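Práctica 2. Comparación de pinzas de mano

Asignatura: Manipulación robótica. Responsable de prácticas: Brândușa Voicu

En esta sesión se comparan dos juegos de dedos, Femedell y Skedanon, montados en pinzas de mano. Cada pareja de estudiantes hace 10 repeticiones de la misma tarea con cada juego: coger el objeto del escurreplatos y dejarlo sobre la mesa. Uno maneja las pinzas y el otro anota.

Antes de empezar, comprobad que los cables no rozan el borde de la mesa y que las placas de marcadores quedan a la vista de la cámara. Una placa tapada por la manga o por la otra mano invalida la repetición.

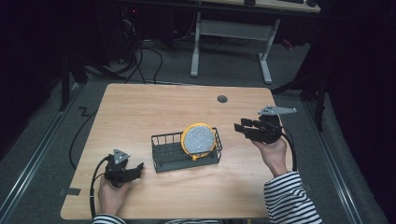
Figura 1. Pinzas de mano con placa de marcadores, a ambos lados de la mesa; el objeto, de borde amarillo, apoyado en la rejilla.

El disco se coge por el borde — nunca por la cara texturada, que engancha los dedos. Si se cae, se anota como fallo y se vuelve a colocar en la rejilla.

Datos que hay que entregar:
- Juego de dedos y mano utilizada
- Tiempo hasta soltar el objeto
- Fallos de agarre y pérdidas de marcador

El grupo de enero obtuvo 17 agarres válidos con Femedell y 10 con Skedanon, 27 en total. Discutid si la diferencia se debe a los dedos o al orden de las pruebas.

Las dudas sobre el registro, a Mircea Manole.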